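Bench notebook, household chores rig
29/06/2018, Friday

Took over the bench mid-morning. Arms homed without complaint, which makes a change. Gripper pads wiped with alcohol, both wrist cameras checked, joint limits left as they were. Still on the old wrist cable on the left side. The new ones are on order from Mollano and I'm not holding my breath.

Task is the mug tree. Cup comes out of wherever it has been put, gets turned the right way for its handle and goes on a peg. My gran could do it while shouting at the radio. The Lellico people want it on the list of "solved" chores for the September visit and I've been asked to say whether it belongs there. My view this morning was no. My view at time of writing is still no, with slightly better notes.

Layout for the first block: tree left of centre with nothing on it, clear rack next to it with the cup lying on its side in there, blue basket over on the right arm's side. Left arm parked out of the way over bare table. I'd like whoever runs the next block to start from the same place, so please don't "tidy".
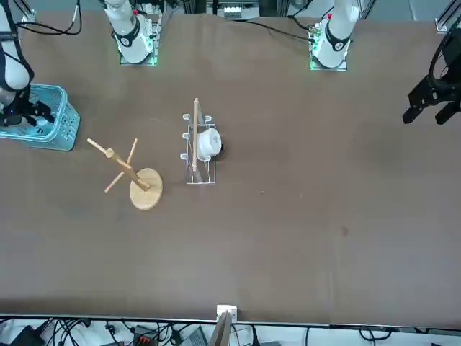 Bench with the right gripper at the basket, tree empty, white cup in the rack.

Points on this layout before I forget them:

The clear rack is a pain. Depth camera sees straight through the panels and reports the table behind, so the planner thinks it has room it hasn't got. I put the rack's outline in by hand, which is cheating if anyone asks whether the machine found it. A person looks at clear plastic and allows for it without thinking. Ours needs to be told every time the rack is shifted by the width of a thumb.

The cup on its side is harder than the cup upright. Fingers can go in over the rim or round the body, and the planner likes the rim because it's the shorter reach. Fine for lifting. Hopeless for hanging, as you then arrive at the peg with a finger where the peg wants to go. Forced it to use the body grip from run 2 onwards.

Tree isn't fixed down and I'd rather keep it that way. Marty (the planner, for anyone new reading this, not a colleague) treats it as bolted to the world. Kitchens don't bolt their mug trees. If we clamp it for September we should say so on the slide.

On speed. The log for the block gives 263 seconds as the longest attempt, counted from start command to arm back at rest. I'm not putting the shortest one here, as it'll get quoted on its own. Anyone who wants it can open the log and read the rest of the list at the same time.

Second block was blue mug, body grip, base up, approach from over the tree. Better camera angle on the pegs from the wrist, so I let the wrist view do the final correction and switched the overhead off for that part.

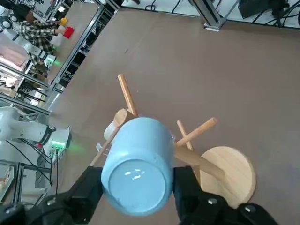 What bothers me with the upside-down approach is the handle. Once the fingers are round the body the handle can be anywhere, and the wrist camera gets a poor look at it past the mug itself. The pegs all point different ways as well, so "line up with the peg" is a separate sum for each one. The Sodex write-up we were passed in spring got round this with a tree whose pegs all sat at one angle. Well, yes. I could also get a very good score at darts from a foot away.

Grip force set to 66 on the controller's scale for the glazed mug. Higher than I want. At lower settings I don't trust it not to turn in the fingers when the handle touches a peg, and touching a peg is more or less the whole job. Somebody should look at softer pads before we go on raising the number.

The budget note talks about 200 hangs before the visit. That's possible if a person stands here resetting the table each time, and I'd want that person's hours written next to the robot's. On today's form the labour saved by the machine is being spent by whoever puts the cup back.

My entry for the chores sheet, until someone argues me out of it: mug tree, known tree, known mug, hand-entered rack, supervised. "Partly". I'd put folding and drawer opening under the same word, and I'd take "kitchen ready" off the poster altogether.

To do:
- proper model of the clear rack, or swap it for something the camera can see
- handle check before approach, with the mug turned to face the overhead
- try the tree rotated by hand between runs without telling Marty
- chase Mollano about cables
- copy logs to the shared drive, block one and block two in separate folders this time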